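**Furniture review: Lidard upholstered seat, light grey weave**
Issued 30 July 2025 by the Basthorpe Equipment Review Service

This review considers the Lidard upholstered seat for use in club rooms, waiting areas and reception spaces. It forms part of our guidance on seating and should be read alongside our earlier review of the Civstead range.

The seat was bought at the full price of £470. Delivery took 14 days from the date of order, and the driver would bring it no further than the front door. Buyers with stairs should ask about this before paying. The feet are packed separately and are screwed in by hand. The printed instructions are brief but correct, although the drawing of the fixing holes is too small to be of much help.

### Fabric and finish

The cover is a close weave in light grey with a slight fleck. Lidard also sells a plain version, which we did not test. The fleck is the better choice for a shared room, as it hides lint and small marks reasonably well. It will not hide ink or tea. The seams on our seat were straight and evenly pulled, and no loose threads were found on delivery. 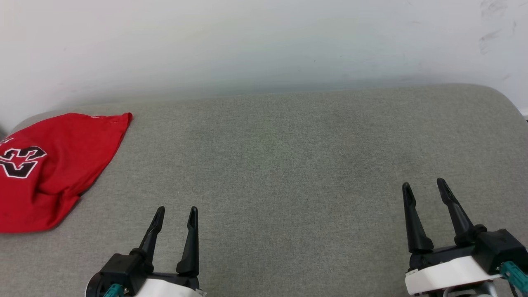 *Light grey woven upholstery, with an off-white wall behind.*

The cover is fixed and cannot be taken off for washing. We regard this as the main weakness of the design. The maker advises a damp cloth and mild soap, left to dry away from direct heat. In our trial this dealt with dust and dried mud, but a spill of orange squash left a faint ring that was still there after a second attempt. The Civstead, by comparison, has a zipped cover, though it is troublesome to put back on.

### Comfort and height

The seat stands 537 mm from the floor at its highest point. Taller adults found it easy to rise from, while shorter users and younger children could not always rest their feet flat. The padding is firm. Those who sat for short periods raised no complaint; several who sat through a full evening meeting would have preferred something softer. There are no arms, and rooms used by older visitors should offer at least one chair that has them. 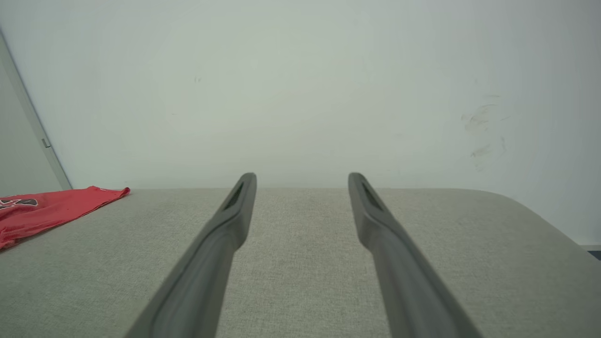

Cathal Conneely wrote to us that the firmness improved with use, and that after six months his club's seat was far more pleasant to sit on than it had been when new. He added that the club turns the feet a little tighter every September — a step the instructions do not mention — and asked us to pass this on. We are glad to do so.

### Everyday use

A seat in a shared room is rarely used only for sitting. Coats, bags and team kit were all left on ours during the trial. The rounded edges did not snag clothing, but smooth bags tended to slide off. Hooks should be provided nearby.

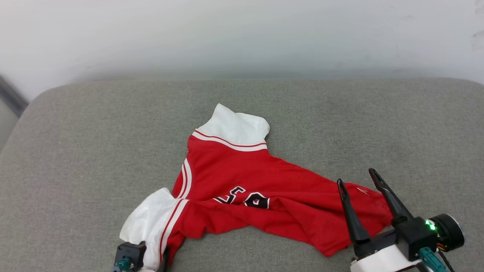
### Price and recommendation

At nearly £100 more than the Nic Giolla bench, the Lidard is not a cheap purchase. It is better stitched and noticeably steadier on an uneven floor. We recommend it for reception areas and meeting rooms. We do not recommend it where food and drink are served, unless a throw or separate cover is also bought.

The guarantee covers the frame and feet only. Claims must be made through the shop that sold the seat, and proof of purchase is required.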